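Liudmyla Pylypenko has been moving into the same apartment since February. The boxes, she says, are a matter of temperament.

"Some people unpack in a weekend. I think those people have something to hide."

She repairs soft toys for a living, under the name Furka, and the work has a way of spreading. It began at the kitchen table. Then it went under the table, and then it took the floor, which she praises for being tile. "Stuffing sweeps right off it. On carpet you'd be finding it at your own funeral."

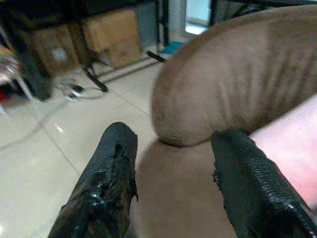 The big plush ones are the trouble, she says. A small rabbit can wait on a shelf with some dignity. Anything with a body like a bolster goes where it likes, and brown plush shows every crease it ever slept on.

"I steam them a little. Danylo says I should iron them. Danylo is not allowed in."

Danylo Sydorenko is her brother-in-law, and he built her shelves. There are 4 of them, all full, none of them level.

I asked whether customers ever come to collect in person. Mostly they don't. One man drove 106 miles from Vatville for a seal, sat down, and talked about his divorce until supper.

"I charged him for the seal," she says.

And the cardboard boxes? She thinks one has winter boots in it. She's in no hurry to find out.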